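# Groltomholm Tile and Floral Pattern Notes

Search this repository Search Clear

A data card and README for a collection of written notes on repeating patterns in household surfaces: wallpaper, wall tile, table covers, floor mats, shelf paper.

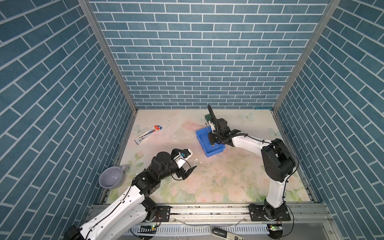 The collection holds 1,000 plain-text notes, each one covering a single pattern. It grew out of a love for the stuff most people walk past every day, and I'm so happy to finally have it in a shape that other people can use! If you've ever stood in a hallway trying to find the spot where the wallpaper starts over, you'll feel right at home.

## What's in a note

Every note is a small text file with a short header and then a free description. The header fields are:

- id: a number from 0001 to 1000
- surface: wall, floor, table, shelf, or other
- family: floral, brick, stripe, check, dot, scenic, mixed
- repeat: the height of one full repeat in millimeters, or blank
- match: straight, half-drop, random, or unknown
- colors: everyday names, up to five
- source: Ultport, Clenholm, or loose

The description under the header can be anything from one line to a page. The long ones are my favorites (note 0412 spends four paragraphs on a border of pears and is worth every word).

## Where the notes come from

The Ultport group is the biggest. It was written from sample books, the heavy kind with a strap handle, and the repeats there are very reliable, as the books have whole sheets you can lay a ruler on. The Clenholm group has 323 notes and comes from surfaces in place: kitchens, stairwells, a bus shelter, the back of a bakery. Corners and cupboards get in the way, so the repeat field is blank more often. "Loose" means offcuts and scraps with no book and no room attached.

## Families, and a few hard calls

Brick is a family for the layout, so it covers anything set in staggered rows, whatever the color. Plain stacked grids go under check. I went back and forth on this for ages and I still think it's right, but send me your arguments!

Floral takes in leaves, stems, and fruit. If there are butterflies or birds among the flowers it stays floral, unless the animals are bigger than the blooms, and then it becomes scenic. Mixed is for patterns that truly combine two families in one repeat, like roses climbing over a stripe. A room with one pattern on the walls and another underfoot gets two notes, one for each.

## Half-drop, quickly

In a straight match, the same motif sits at the same height on every strip. In a half-drop, the next strip slides down by half a repeat, so the flowers run on a diagonal and the eye has a much harder time finding the seams. It's such a clever trick, and old florals are full of it. If you only saw one strip, put "unknown" and don't guess.

## Color names

Please stick to words you'd use out loud. "Pale blue" is great. "Dusk" is a paint chip. A full list of the names used so far is in colors.txt, and you can add to it if nothing there fits. Faded surfaces are recorded as they look now, with a line in the description if an unfaded patch turned up behind a picture or a shelf.

## The Tsao numbering

Older notes carry a second number starting with T. It comes from the Tsao card index, the paper system I used before any of this was typed up. The cards ran in order of finding, the files run in order of family, and the two don't line up. The lookup table is tsao_index.csv. Two hundred of the old cards have no matching file yet, mainly because my handwriting on the stripes is terrible.

## Known problems

- Florals are heavily overrepresented. I like them too much.
- Repeats under 20 mm were rounded in the early Ultport notes.
- "Cream" and "off-white" were used as if they were the same thing until note 0323.
- Notes 0610 and 0611 cover the same check from two different books. I've kept both for now.

## Adding a note

Copy template.txt, fill in what you know, and leave the rest blank. Measure from one motif to the next identical one, top edge to top edge, and do it twice. New notes go in the incoming folder and get their numbers when the next batch is merged, in August. Shelf paper is very welcome, I'm desperate for more shelf paper!

Last edited June 19, 2026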